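Chapter 15
Packaging and the Shelf Life of Food

Most food begins to change as soon as it is harvested, milked, baked or fried. Fats pick up oxygen and turn rancid. Bread loses moisture and goes stale, while crackers and chips take moisture in and go soft. A package slows these changes. It also keeps out dirt and insects, carries the label, and makes the food easier to ship and stack.

This chapter looks at the materials used for packaging and at how a packer chooses among them. You will need the terms "water activity" and "oxidation" from earlier chapters. Review them now if you are unsure of either.

Snack bags are a familiar case. Many are made of several thin layers — one to carry the printing, one to block oxygen and light, and one that melts to form the seal. The layers are bonded together and are hard to separate again, so few towns accept the bags for recycling. 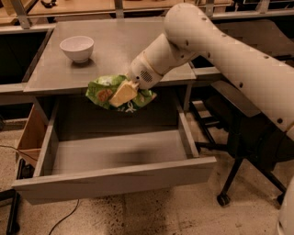

15.1 What a Barrier Does

A barrier is any layer that slows the passage of gas, water vapor or light. No plastic film stops them completely. Glass and unbroken metal come close, but both weigh more than film, and glass breaks.

The right barrier depends on the food. Butter needs protection from light and from the odors of other foods. Hard cheese must be kept from drying out, yet some cheeses give off gas as they age, and a very tight wrap will swell.

Dexter Marchetti, a packer in the town of Achterberg, tested two films on salted crackers one January. He stored 300 packs in each film and opened a few at regular intervals. The results appear in Table 15.1. Before you read it, write down which quality you would measure first — crispness, weight or flavor — and how you would measure it.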